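# About Trolau

We teach robots to tidy kitchens, and then we open the doors and let people come and watch. That second bit wasn't in anyone's plan when Marjan Hashemi and Bheki Dlamini set Trolau up in two rooms over a bicycle shop, but it has become the part of the job we look forward to most!

The first open day was meant for one school group. Marjan's old chemistry teacher asked if a few pupils could drop in, 15 of them turned up with their packed lunches, and they stayed until we had to lock up. They wanted to know everything: what the arm does when it gets stuck, who named it (Bheki did, it's called Ploko), whether it could make toast. We'd been so deep in our own error logs that we had forgotten how much fun the thing is to look at.

## What happens on an open day

We run one on a Saturday, four times a year, starting in February. Everything begins in the simulator, a kitchen counter that exists only on our computers, where a mistake costs us a restart and no broken crockery. Omid Mohammadi drives it from the big desk and talks through each attempt as it goes up on the wall. He likes to start with the basket. It has a wide rim and sides that taper in towards the base, so the angle the gripper comes in at matters a great deal, and visitors soon start calling out advice (some of it very good, we've borrowed a fair bit).
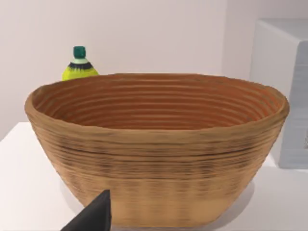 **Why do you practise in simulation before using the real arm?**

Practice runs are quick and cheap there, and we can rearrange the whole kitchen in a moment. When a routine holds up on screen we move it across to the real arm next door and find out what we've missed, and there is always something.

After the basket comes the full counter, with more shopping on it and more ways to go wrong. Ehsan Rezaei builds these layouts and is rather proud of them. Tall things stand near short things, shadows fall across each other, and a smooth round vegetable needs a different sort of grip from a jar with a lid. Visitors get to pick what the robot should go for next, and younger ones nearly always pick the crisps.

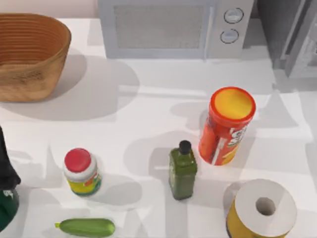

*Ehsan's mixed counter: basket and microwave at the back, cucumber at the front.*

Then it's through to the other room for the real arm. It is slower than its simulated cousin and it fumbles things, and we leave the fumbles in. Some of our best conversations have started while Ploko was having a third go at a tin of beans. Anyone who wants to can have a turn at steering by hand, with Marjan close by on the stop button.

## Who we are

- **Marjan Hashemi** looks after the real arm and the safety side
- **Bheki Dlamini** writes the planning software
- **Omid Mohammadi** runs the simulator and the demonstrations
- **Ehsan Rezaei** models the objects and sets up the counters

Our simulator software is called Meltura. We wrote it ourselves, and we're happy to show you how it works if you're the sort of person who likes to see behind the curtain.

## Coming to see us

Open days are free and last two hours. Schools, clubs and curious neighbours are all welcome, and under-12s need a grown-up with them. The stairs are steep, so please tell us beforehand if they'd be a problem and we'll set up a screen and a desk on the ground floor. Tea is provided. Biscuits too, if you get there before Bheki.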